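Sour Cream & Onion Pretzel Sticks, Small Bag: Review
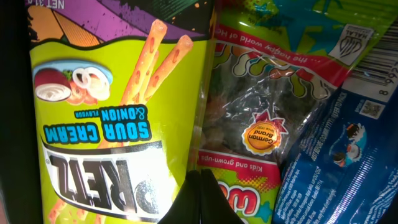 Last modified: 6/8/23 by Halyna Fedoruk

Bought at the Omeck grocery in Jallham, from the rack beside the till. Three bags were opened over a fortnight and the notes below cover all of them.

Packaging. Lime-green bag with a purple band at the top and the flavour name in light-blue capitals. The colour is easy to find in a full cupboard. The artwork shows orange sticks with darker specks of seasoning, next to a cut red onion and a dollop of cream. The top seal pulls apart evenly with two hands. There is no reseal strip, so a clip is needed if the bag isn't finished in one sitting.

Texture. Hard, dry snap with a fine crumb. Left open on the bench for 23 hours, the sticks had softened at the ends but were still edible. Clipped, they held up for three days.

Flavour. Onion comes first, then salt, with the sour cream arriving late as a mild tang. Seasoning is uneven – the sticks at the bottom of each bag carried far more powder than those at the top. Shaking the sealed bag before opening helped a little. The aftertaste lasts about 30 minutes and coffee does not shift it.

Comparison. The Braltilico onion rings are stronger and greasier. Villanueva plain sticks have a better snap and suit dips, which the seasoned ones don't. Tried with hummus, the two flavours competed.

Value. Fair for a lunch box. For a group, a larger bag of plain sticks and a tub of dip costs less per serve.

Score: 71 out of 100. Would buy again on special. I plan to retest in October alongside the Villanueva salted.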